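The Color Between White and Gray

The paint store in Grullcombe closes at six, and at ten minutes to six most evenings there is still someone at the counter holding two cards that look the same. Virgil Surdu has worked that counter for 20 years. He says the couples who want red or green are in and out before lunch. The ones who want off-white come back four times.

"They take the cards home, and at home the cards are a different color," he said. "Then they bring them back here and they're the first color again. I tell them to buy a sample pot. They don't want to spend the money on a sample pot. Then they spend it on two cans of the wrong one."

Off-white and pale gray are the dullest part of the paint business and the biggest. Bandow, the regional maker that supplies the Grullcombe store and most of the others in the valley, has 96 shades in its current fan deck that it files under whites and light neutrals. The deck holds 600 colors in all. According to Jinlong Deng, who mixes test batches for the company, the other shades are what people look at and the pale ones are what they buy.

Deng's workroom is at the back of the plant, past the loading bay. He keeps the blinds down and works under lamps that can be switched from a yellowish evening light to something close to noon. A base white goes on the scale first. After that come the tints, a drop at a time: black, a little raw umber, perhaps a trace of blue. Black alone makes a gray that looks dirty on a large wall, so almost every pale gray on sale has something else in it. The umber pulls it toward warm. The blue pulls it the other way. 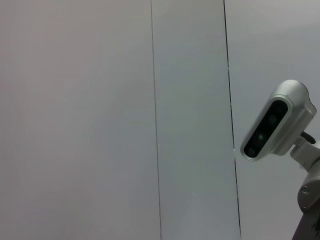
The trouble is that a small amount goes a long way. In a deep green, one extra drop of black would never be noticed. In a pale gray it changes the name on the can. Deng throws out more test batches of the light shades than of anything else, and he keeps a notebook of the ones that came close, with the reason each was dropped. "Pink by evening" is a common entry. So is "green next to oak."

Pink by evening is the complaint that Surdu hears most. A gray that is perfectly plain in the morning can turn rosy when the lamps go on, and a white chosen in a bright store can look like weak tea in a hallway with no window. Rooms that face north get cool light all day and make blue grays look bluer. Rooms that face south are more forgiving until late afternoon. Trees matter too. A lawn or a big maple outside the window will throw green onto the ceiling for half the year and stop in the fall.

Daranee Yensuk found this out in the house she bought in Zercombe, an old farm place with low rooms. She painted the front room in September in a Bandow shade that was sold to her as a true neutral. By the time the leaves were down it looked lilac to her, and it looked lilac to her sister, and the man who had painted it said it was exactly what was on the can. He was right about that. She lived with it through the winter and then had it done again in a cream, which she likes less but does not think about.

"I'd rather have a color I don't think about," she said.

Finish makes as much difference as tint, and it gets less attention at the counter. A flat paint scatters light and hides bumps, old patches and the places where a roller stopped and started. It also marks easily and does not like to be scrubbed. An eggshell or satin finish can be wiped down, but it shows every flaw in the wall beneath it when light comes in from the side. The same tint in two finishes will look like two colors, with the shinier one usually seeming darker and a bit richer. People who touch up a satin wall with a flat paint from the same card are often surprised by the patch.

Ceilings cause a separate argument. The old habit was to paint every ceiling in the house with the same bright white, bought by the five-gallon bucket. Many painters still do. Deng prefers to take the wall color and cut it by half with white, so that the ceiling belongs to the room. A ceiling gets most of its light secondhand, from the floor and the walls, and so it always looks darker than the same paint would anywhere else. A bright white overhead can end up looking grayer than the gray walls beneath it.
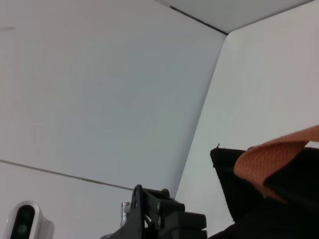

Ngan-ling Yen disagrees with the half-strength rule and says that she has repainted too many ceilings done that way. In her view a diluted wall color only works in rooms with high ceilings and good windows, and in an ordinary bedroom it makes the lid come down. She uses plain flat white above and spends her clients' money on the trim.

Trim is where the fan deck earns its keep, or fails to. A pale wall has to be seen against something, and in most rooms that something is the baseboard and the door frame. Put a creamy trim beside a cool gray and the trim looks yellow. Put a stark white beside a warm gray and the wall looks as if someone has been smoking in there. Surdu asks every customer what color the trim is, and most of them say white.

His advice has not changed much. Paint a piece of board at least two feet wide, two coats, and leave a bare border around the edge so the old wall color does not touch it. Stand it against the baseboard. Move it to the darkest corner and leave it there overnight. Look at it at breakfast and again with the lamps on. He sells the boards for a dollar, next to the register, under the rack where the cards are free.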